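How to try a table-clearing chore on a two-arm bench

Can a machine tidy up after tea yet? Partly. Clearing cups is a fair first test, and at Gavdale we use the same routine each time we try new software.

1. Clamp both arms to the bench and check that neither base shifts when pushed.
2. Set a small raised table near the back. Group four cups at one end of it.
3. Put one more cup on the open bench, well away from the others.
4. Add a plant in a front corner. A real home has things in the way.

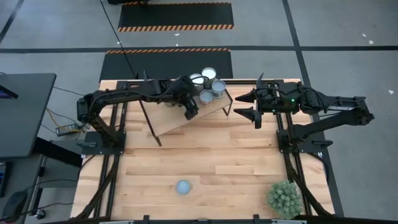 Bench laid out for the cup test, with the single cup at the front.

5. Run the lone cup first. Allow two minutes, then stop the arms and reset.
6. Move on to the group. Cups standing close together are harder, as the fingers need a gap to get in.
7. Do 18 runs and write down every knock, even if the cup stays upright.

Count a run as failed if you have to step in. Our arms manage the lone cup on most runs. The group still takes roughly twice as long as doing it by hand, and we would not trust them with china.

Next: setting up the Plurell log sheet.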